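Why Do We Sort the Laundry?
By Ansel Calloway

Hi again! Today I want to talk about red cloth, white cloth, and why they don't always get along in the wash.

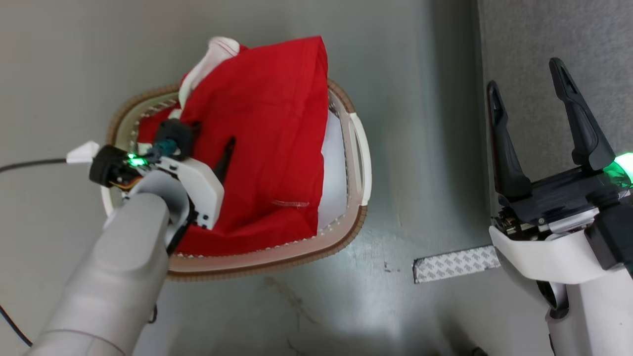 Where does the color come from?

Most cloth starts out kind of pale and boring. To make it red (or blue, or dinosaur green), people soak it in dye. Dye is made of teeny bits of color, way too small to see, and those bits grab onto the threads. Most of them hang on tight. A few don't! They just sit there, waiting for a ride.

So what happens in the washer?

Water is that ride. It swishes through the cloth and picks up the loose bits, and hot water picks up even more. If something white is swimming in there too, the bits can land on it and stay. I once washed a bright red towel with 5 white socks. Guess who wore pink socks to school until May? Me. I kind of liked them.

Red and white can share a basket just fine while they're dry. It's the washing part where you want to split them up.

Try it yourself

Ask a grown-up for a white paper towel and something red and washable. Wet one corner of the paper towel, then press it on the red cloth while you count to 63 (I picked that number because it's my house number). Now peek! Any pink on the paper? Then your red cloth still has loose dye. If the paper stays white, try again with warm water from the tap and see if anything changes.

Next time you help with laundry, make 2 piles, one for whites and one for bright colors. My little brother likes to throw his from across the room, and he misses a lot.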